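Open day at the Weltell building, Gidgate
May 20, 2019

Weltell opened its Gidgate building to visitors for one day, and I went along in the morning. Entry was free but you had to book a slot. Mine was for ten o'clock and I was let in at quarter past. The firm checks and repacks household electrical goods that shops send back, mostly kettles, lamps, heaters and extension leads. There were 8 of us in the group. We were given a visitor sticker and asked to keep behind the yellow line.

Getting there

The bus from the station stops at the end of the road. If you drive, the car park is small and the overflow is on grass. Signs to reception start only once you are past the gate, so I walked the wrong way round the building first.

Goods in

The tour starts at the loading doors. Returned stock comes in tall cages, and each cage has a card with the shop's code on it. Our guide said the building handles 2,000 items in an ordinary week, and more than that after December, when the Christmas returns come back. The cages are emptied onto a long bench and sorted by type. Anything with a cracked case or a damaged cord goes straight into a red bin and does not go any further.

There was a display of old stock by the doors, including a row of Kuneck fan heaters with the original boxes. I would have liked a few labels on these.

The lead tables

Extension leads and power strips have their own corner, with light wooden tables and a white board laid on top of each one. The board gives a clean, pale surface to work on, and it can be lifted off and wiped. Each strip is laid out with its cord and plug where they can be seen. The sockets are looked at first, then the cord along its length, then the plug. After that the cord is coiled and tied, and the whole thing goes in a bag. Looking for nicks in a white cord is slow work, and the lighting over the tables is good.
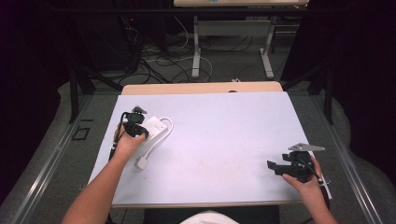
Testing

The next room is for electrical tests and is kept locked between groups. We watched through a window. Each item is plugged into a tester made by Zinchenko, and a label is printed if it passes. A fail means the plug is cut off and the item is sent for scrap. The guide had a box of cut plugs to show us, 66 of them, which was one morning's worth. Somebody asked if the copper was sold on, and it is.

It was noisy on our side of the glass and I missed part of the talk here. A printed sheet would have helped.

Packing and the shop

Packing is done in plain brown boxes with a sheet of instructions and a new label. Cords are always coiled the same way round, loosely, with a paper tie. I had been winding mine tightly around the strip for years, and we were told this strains the cord where it goes in.

The tour ends at a small shop selling checked goods. Prices were fair and there were plenty of lamps. I bought a four-way lead and a desk lamp. They take cards.

Tea and practical notes

Tea and biscuits were served in the canteen, included in the visit. The building is all on one level apart from two steps at the canteen door, and there is a ramp at the side. Allow an hour and a half. Staff told me 300 places had been booked for the day, and the later slots looked busier than ours. Toilets are next to reception.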